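Household chore automation

Household chore automation is the use of machines to carry out domestic work such as wiping, washing, folding, tidying and carrying. The term is normally kept for machines that handle objects or surfaces directly. Timers, thermostats and remote switches are treated separately under home control.

Scope

Chores are commonly divided by the kind of contact they require. Floor care needs little contact and a flat working area, and has been sold as a consumer product for decades. Dishwashers and washing machines do their work inside a closed box and leave loading and unloading to a person. The remaining chores, among them window cleaning, bed making and sink scrubbing, take place in rooms laid out for human reach and are the main subject of current research.

Window and frame cleaning

Glass is the easier part of a window to automate. Suction-mounted cleaners cross a pane in parallel strokes and stop at the edge. Rails, sills and latches are harder. The tool has to follow a narrow surface, keep a steady pressure and pass around cords, handles and seals. Clear and frosted panes also give poor depth readings, so many systems locate the window by its frame.

Training data for this work is often gathered with hand-held grippers. A person performs the chore holding the same type of fingers that a robot arm would carry, and coded markers on the fingers allow their position and opening to be recovered from video. The method is cheaper than remote control of a full arm but records contact force poorly unless a separate sensor is fitted.

Trials

The Sestbridge trial, run by Beat Imhof, compared two arms on wiping tasks in furnished apartments. The Waltier arm finished 253 of 309 attempts on flat panes without help. On lower rails and corners the Tinetti arm, fitted with a softer fingertip, finished 306 attempts out of 1,882. Most failures were recorded as loss of grip on the cloth or as the arm stopping when it met a latch. Imhof's report scored any touch by the operator as a failure, a stricter rule than that used in earlier work.

Raghavendra D'Souza later argued that the two results should not be set side by side, as the rail attempts included repeat runs on the same window after a fault. A revised protocol issued in September limits each window to three runs.

Shop-floor comparison

Similar wiping and deburring tasks in factories are automated more often. Parts arrive in a fixture, lighting is constant and the same motion is repeated for a full shift. Grignotage of these conditions, such as mixed parts in one bin, lowers completion rates toward those seen in homes. The Grgić cell, a bench unit for cleaning machined housings, is reset by hand whenever the part family changes.

Current status

No general-purpose machine in the trials described here completed a full list of household chores unattended. Single tasks on known surfaces are within reach. Tasks that combine cloth, water and narrow edges remain largely manual.

See also: Floor-cleaning robot; Robot end effector; Learning from demonstration
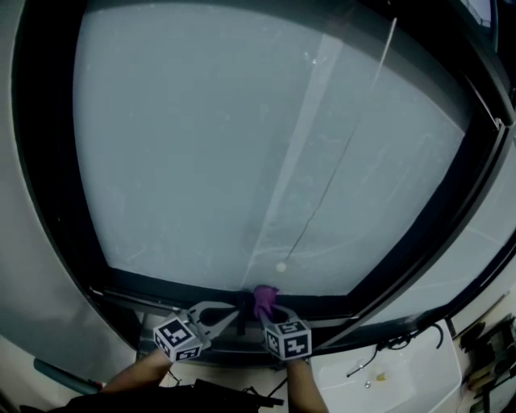 Why are dishwashers rarely counted as household robots?

A dishwasher cleans inside a closed compartment with fixed spray arms and does not pick up or move the dishes. A person still has to load it, unload it and put everything away.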